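De: Pascal Stüber
Para: lista Costura y arreglos
Fecha: 15 de noviembre de 2024
Asunto: Re: pantalón de cuadros, ¿aprovechar o tirar?

El grupo de Kukham escribió:
> Tenemos unos 20 pantalones grises de la recogida de octubre.
> Varios tienen la cintura bien y el bajo gastado. ¿Los
> arregláis enteros o sacáis tela para remiendos?

Hola:

Yo los arreglo si la cintura está sana. Si falla también la entrepierna, los corto y guardo la tela por colores. Antes de decidir extiendo la prenda sobre la cama, porque en la mesa no me cabe entera.

Con las piezas forradas miro primero los bordes. Si la tela se deshilacha, paso un zigzag antes de lavar. Hilo gris uso el de Harms, el cono de 200 metros.

Mi orden:

1. Extender el pantalón y revisar botón y trabilla.
2. Separar los retales de pata de gallo y abrirlos para ver el forro.

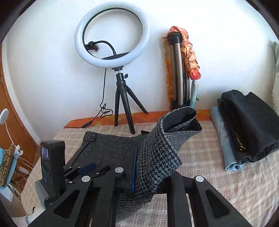
3. Apuntar el arreglo en un papel y prenderlo a la cintura.

Los botones que sobren me los podéis mandar a Lidau con el próximo paquete.

Un saludo,
Pascal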